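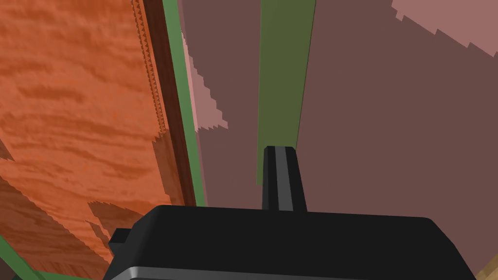
Author unnamed on purpose
Gripper bench, simulation side, Plernham

Saturday, too early. Comparing the Druvach and Zanwood controllers in sim, same wrist view, same two-finger gripper. Druvach ran 45 approaches and behaved. Zanwood ran 34, then sulked until I restarted it. Shadow edges still come out as staircases at this render setting. Moriarty build only, left alone for now.

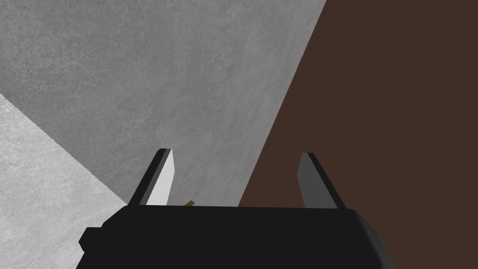
Should both controllers get the same closing speed?
Keep them matched for the first pass, then let each use its own default and log that as a separate run.

Contact log stops at line 184 on both, which smells like my script. Raise finger friction next, change 2 things at most, and write down which.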